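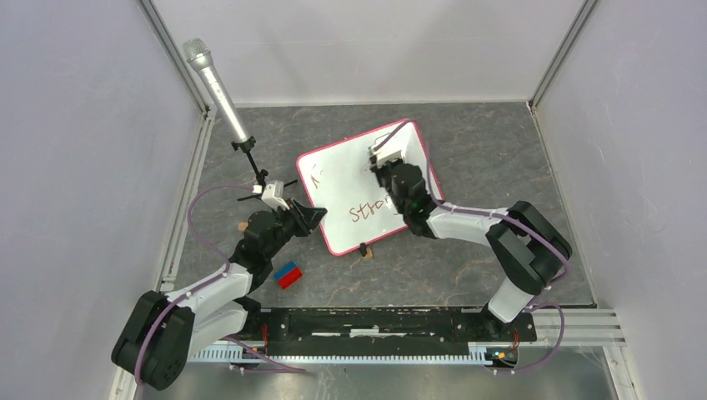

April, a little after nine in the evening

My legs are aching and there is soup on the stove, so I'm going to sit here with my feet on the other chair and get the day down before I lose it. I always say I'll write it up in the morning and then the morning has its own ideas.

We finally did the walk out to Brasonness. I have been putting it off since before Christmas, first with the cold I couldn't shake and then with the rain, and after that I think I was only putting it off out of habit. It is 8 miles there and back if you stay on the shore path, and a bit more if you go up by the old lime kiln, which I did, of course, having decided at breakfast that I was perfectly well again and could do as I liked.

The bus was late and the driver was very sweet about it. He let me off at the farm gate instead of the proper stop and saved me that dull stretch by the road. There were lambs in the first field, very new ones with their knees all wrong, and I stood there far too long with my sandwiches getting warm in my coat pocket. My sister had gone on ahead (she does not stand still for lambs) and I could see her red hat going up and down between the gorse bushes like a cork.

I had forgotten the climb. It is only 235 feet to the top, I looked it up once on the old map, and it used to be nothing to me, I'd go up it talking the whole way. Today I stopped 3 times. The first time I pretended to be looking at the boats, the second time I pretended to tie my boot, and the third time I just stopped. I was cross with myself for a minute or two. Then a lark went up right beside the path, close enough that I jumped, and I forgot to be cross, and when I set off again my breath had come back without my noticing.
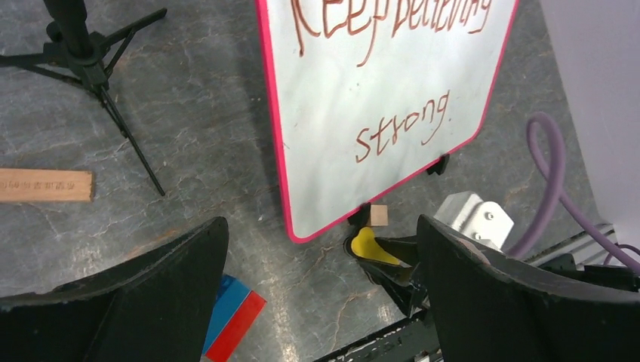

The top was windy and bright, and the water was that hard dark blue you only get in spring. We ate behind the wall on the flat stone. Cheese and pickle, and the end of the ginger cake, which had gone a little dry but was all the better for a cup of tea. My flask leaked again, naturally. I bought it at Kravets in town because it was half price, and I have regretted it ever since, though not enough to buy another one. My sister said she had a spare at home that she would bring me, and I expect we will both forget.

We talked about the house a good deal. She thinks I ought to let the back room out this summer and I can't make up my mind. I like the idea of the money, and I like the idea of another person's kettle going in the mornings, but I also like leaving my sewing all over the bed in there and shutting the door on it. I told her I'd think about it in May. She gave me a look.

Coming down was harder on the knees than going up was on the lungs, so perhaps it all evens out. There were primroses all along the bank below the kiln, and one patch of violets I would have missed if I hadn't been watching my feet so carefully. I wanted to pick a few for the kitchen windowsill and then didn't – they never last, and they looked so settled where they were.

We had a pot of tea by the harbor while we waited for the bus, and shared a scone the size of a hat. I bought a postcard for the fridge and two stamps, and then on the bus home I fell asleep with my mouth open, or so I'm told.

The soup is leek and potato and I've let it catch on the bottom while I sat here writing, I can smell it. I'll have it anyway. Tomorrow I must call about the gutter and wash my socks, and if my knees allow it I'd like to get the first peas in.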